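The slow business of teaching a robot to pour

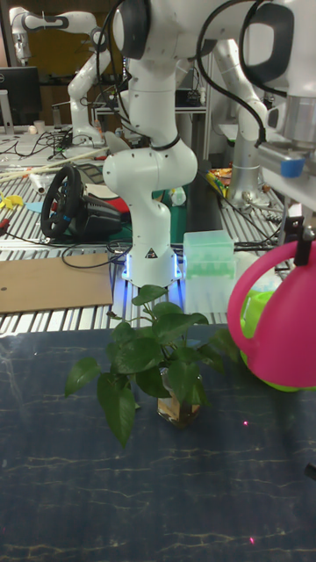
Évan Langlois keeps the speed limit low when he is testing new planning code. At Skoston, the small software firm where he has worked since it opened its Tedcombe office, the job this August is watering a houseplant. A person does it without thinking. The planner, called Plernov, has to think about it 600 times a minute.

Most of the difficulty lies in the leaves. A box or a mug has a shape the software can store and trust, but a plant grows, sags and moves when it is touched. Early versions treated every leaf as a solid wall and gave up. Later ones ignored the leaves and pushed straight through them.

The current version gives each part of the plant a cost. Brushing a leaf tip is cheap, bending a stem is dear, and knocking the container is forbidden. Plernov then looks for the cheapest path that still brings the spout over the rim.

İlker Coşkun, who writes the perception side, says his half is harder. Clear glass and water confuse depth cameras, which tend to report whatever is behind them. His answer was to stop asking for one exact surface. The software now keeps 2 guesses for the rim and slows the arm until they agree.

The team replayed 1,168 recorded attempts through the new code before letting it near the hardware. Coşkun went through the failures by hand - it took him most of a month - and found that many came from a timing fault between the camera and the arm controller. The fix was four lines long.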